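Restaurant week menu at Nowicki - does the prix fixe price include tax and service?

Santosh Bhardwaj
I booked a table for four at Nowicki on Monday of restaurant week. The menu posted online lists three courses at $38 per person. It does not say whether tax and service are included. Two of us also want to swap the dessert for a cheese plate, and I can't tell if that is allowed or if it drops us to the regular menu. The phone goes to voicemail before 4 pm.

Savita Pant
Tax and tip are extra on nearly all of these menus. Drinks too. Call after 4.
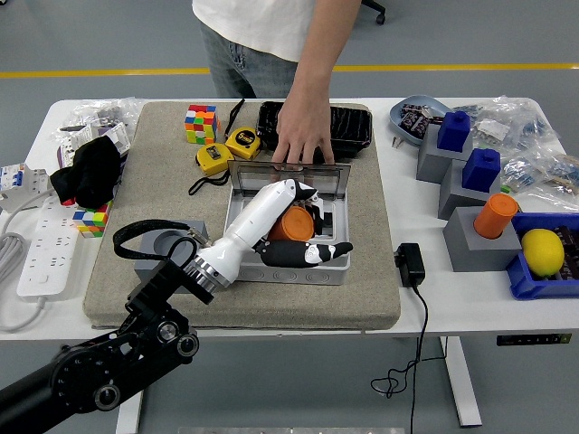 Gaurav Mittal
Savita is right on tax, but service depends on the restaurant. At Kandotari last February a service charge was already on the check for our table of four, and we almost tipped twice. Read the itemized check before you sign.

On the swap: the kitchen preps the fixed menu in batches, so most places refuse substitutions or add a supplement. Grumgate charged us extra for cheese in place of dessert - the other two courses stayed at the fixed price. Put the request in the reservation notes and have the server confirm it before ordering. Also ask if the whole table has to take the fixed menu. Some places require it, and that would matter more to your total than the cheese.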